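Drostildale Tap Water Taste Records - README

Overview

The file taste_records.csv holds 700 tasting records for mains water drawn from 24 kitchen and canteen taps in and near Drostildale. Each record is one person's score for one sample of water, together with the tap it came from, the temperature at which it was served and whatever the taster chose to write in the notes box. The records were collected to find out whether complaints of a "swimming pool" taste follow the supply zone or the pipework inside individual buildings. The data does not settle the matter. It is released so that others can try.

The chemistry in this release is limited to free chlorine, hardness and pH, measured at the tap when the sample was drawn. There is no bacteriological data. Nothing in the file should be used to judge whether any water is safe to drink.

Files

taste_records.csv - one row per score
taps.csv - one row per tap, keyed on tap_id
notes_coded.csv - free text notes reduced to a fixed vocabulary
CHANGES.txt - corrections made after the first release

All files are UTF-8 with Unix line endings. Commas inside notes are quoted. Empty fields mean "not recorded" and are never used to mean zero.

Sampling

Taps were chosen by supply zone first and building age second. Within a building, the tap nearest the rising main was preferred. Where that tap was fitted with a filter or a softener the next unfiltered one was used, and the field alt_tap is set to Y.

Every tap was run for 60 seconds before a sample was drawn. Samples labelled "first draw" in the column draw_type are the exception and were taken straight away, before anyone else had used the tap that morning. First draw samples were tested for metals separately and were not given to tasters, so they have chemistry but no score.

Samples were stored in sealed glass, filled to the brim, and served on the same day. A sample that had been open for more than a short pour was thrown away.

Tasting procedure

Samples were served in coded order. The code sheet was held by Charoen Yimyam, who did not taste. Tasters were asked not to smoke, eat or drink coffee beforehand, and gave a score on a scale from 0 (no taste) to 10 (undrinkable). Note that a high score is bad. Several early users of the file read it the other way round.
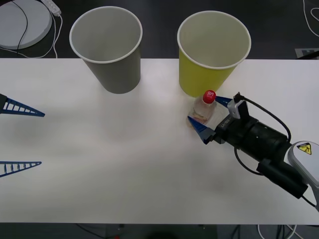
Serving temperature is the largest known source of spread in the scores. Chlorine is easier to notice in water at room temperature than in water from the fridge, and tasters differ in how much this affects them. The column serve_temp_c gives the temperature of the jug at the time of pouring. It does not account for any warming after that, so slow tasters will have had slightly warmer water than the value suggests.

A control of still water of known composition was included in every session under a rotating code. Control rows have tap_id set to CTRL. Drop them before computing averages by zone.

Column reference

record_id - integer, unique, not consecutive
tap_id - text, joins to taps.csv
draw_type - "flushed" or "first draw"
cl_free - free chlorine, mg/l
hardness - as calcium carbonate, mg/l
ph - as read, no temperature correction
serve_temp_c - jug temperature, degrees C
taster - pseudonymous code, stable across sessions
score - 0 to 10, higher is worse
note - free text, lightly edited to remove names

The chlorine meter was a Terton handheld unit. Readings from the Badach supply zone in May were taken with a different unit while the first was away for calibration, and these carry meter = B in taps.csv. The two meters were compared on the same water before and after. Meter B reads slightly high at the low end. No correction has been applied.

Room conditions

Sessions took place on plain white tables with no food in the room. Light was left as it was, and cloudiness is therefore not recorded. Anyone wishing to study appearance will need to collect new data - the notes mention it too rarely to be of use.
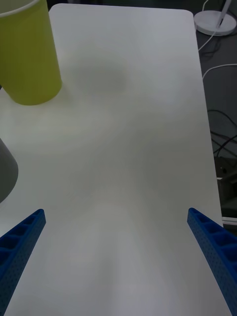
White tabletop with rounded corners and a matte surface.

Known problems

Up to 3 records per session may have been entered against the wrong code where a taster changed seats. Suspected cases are flagged in the column seat_check and have been left in the file.

Taster codes were reissued by mistake early in the work. The affected codes have been split with a suffix, but the split relied on handwriting and may be wrong in places.

The word "metallic" was used by some tasters for the taste of copper pipe and by others for what is almost certainly chlorine. notes_coded.csv keeps it as a category of its own and makes no attempt to divide it.

Hard water zones are over-represented. Use the weights in taps.csv when comparing zones.

Licence and citation

The data may be reused with credit. Please cite as: Yimyam and Srisuk, Drostildale Tap Water Taste Records. Corrections should quote the record_id.

Related

Gautier Reservoir Hardness Readings
Badach Zone Chlorine Log
Notes on Coding Free Text Taste Descriptions
Tap Survey Form, Blank

Contact: Boonsong Srisuk, Drostildale Water Records | © Drostildale Water Records | Back to top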